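Calico arm, gripper not closing all the way
Opened by: Kevin Grajales
Status: waiting on parts

Okay, picking this back up after lunch. Quick recap for whoever's on tonight: Calico started throwing "object held" on empty closes. Counter was at 3,287 cycles when I first noticed it and it's been on and off ever since. Power cycling clears it for a while, then it's back, which is why I closed the last ticket too early (sorry!).

Tried so far: reseated the wrist connector, wiped down the fingers, redid the zero from the Algate pendant. Zero took fine. I also dropped the closing force to 400 in the config in case we were squashing the pads and reading that as a part, but no change, so I've put it back where it was.

Next I parked it by the corner of the bench with the fingers shut and grabbed a view off the wrist cam, so we've got something to compare against once the new pins are in.
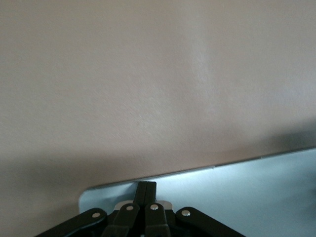
Wrist cam, fingers closed, all four linkage pins in view.

You can't judge play in a pin from a still, so I powered down and wiggled each arm by hand. The outer right one has a bit of slop in it, almost 5 degrees before the finger moves. The other side is nice and tight. My guess is the controller sees the motor stop short and figures it's holding something.

Montoya has the pin kit on order for us, should land in October. Until then please run the Trarnia program at half speed and jot down the counter if it faults. Last one was at 3,854.

Oh, and don't re-zero it again, I've got the old offsets saved and would like to keep them matched up.

Kevin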